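Kalico Parallel Gripper, Two-Arm Review
Isla Haldane, January 2020

The Kalico is a two-finger parallel gripper sold singly or as a matched pair. The pair lists at 2,499 and ships with fingers, one wrist camera per side, and the controller. I ran a pair against the Birnumico set we already own, using the same arms and the same control software for both.

Cardboard is the main test object. It is light, it deforms under load, and it punishes a gripper with coarse force control. A small corrugated box also forces the two arms to work close together, where bulky wrist hardware becomes a problem.
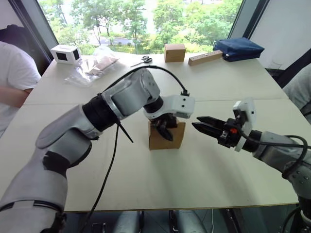

Closing force is set in software, in 14 steps. Step 3 holds a small box by its upper edge without leaving a mark on the outer layer. Step 2 lets it slide when the arm accelerates. The Birnumico set has finer steps at the low end, and I missed them when handling thin board.

Position repeatability was good enough that I stopped checking it after the first day. Backlash is present but small, and it shows mostly when the jaws reverse direction under no load.

Cabling is the weak point. The supplied leads are stiff and slightly too long, and the connector exits on the side where it is easiest to snag. Plan a service loop at each wrist and run both arms through full wrist rotation before fixing anything down. Purba sells a softer lead with the same connector, and I would order it with the grippers. 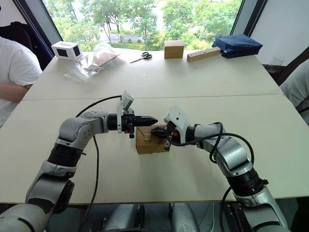
Fingers and wrist camera

The fingers are black and narrow at the tip, so they fit inside a box opening and can work on a flap. The finish scuffs quickly. I saw no effect on grip, but anyone using fingertip color for calibration should mask the tips.

The wrist camera sits close to the work. At short range the fingers take up a good part of the view, and a dark box interior next to a white table is hard on the auto exposure. Lock the exposure manually. The Fumitton driver exposes that setting; the stock driver does not.

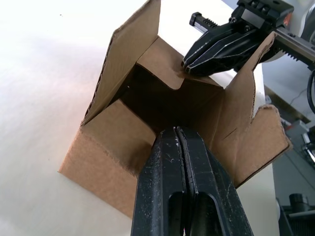 Wrist camera view, both grippers at the open box.

Setup took just over 3 hours, most of it spent on hand-eye calibration. The manual covers a single arm well and gives the two-arm case one page — enough to get moving, too little to sort out a frame mismatch between left and right.

Pros: usable low-force range, slim fingertips, camera included.
Cons: stiff leads, finish that marks easily, thin two-arm documentation.

I am keeping the Kalico pair on the arms for box work. The Birnumico set goes back on for thin sheet.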